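Gripper fault halts kitchen robot trials at Diremdale

Trials of a kitchen robot at the Ristley test site in Diremdale were stopped in March after its gripper failed to release on command and an operator's hand was pinched.

Radu Onu, who was running the session, pressed the emergency stop, but the fingers stayed shut for 11 seconds. He was treated for bruising and returned to work the same afternoon.

The robot, built by Voicu, practices household jobs with toy food and small kitchen items. It had completed 663 grasps since its last inspection.

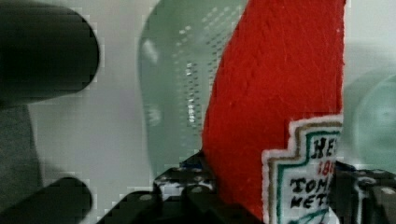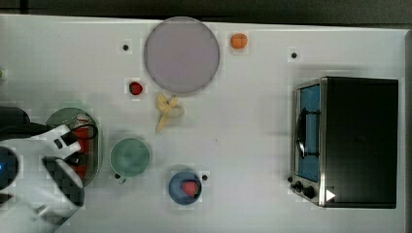

The Diremdale setup, from the wrist camera and from above the table.

Cause still under review

Voicu engineers traced the delay to a controller update installed the night before. The update held grip force during a power loss so that objects would not be dropped, and the same setting applied after an emergency stop.

The update has been withdrawn at Diremdale and at 7 other sites. Cosmin Oprea, safety lead at Voicu, said operators must keep their hands off the table while the arm is powered.

"The stop button should have opened the fingers, and it didn't," Oprea said.

Work is to resume after a repeat test of the release.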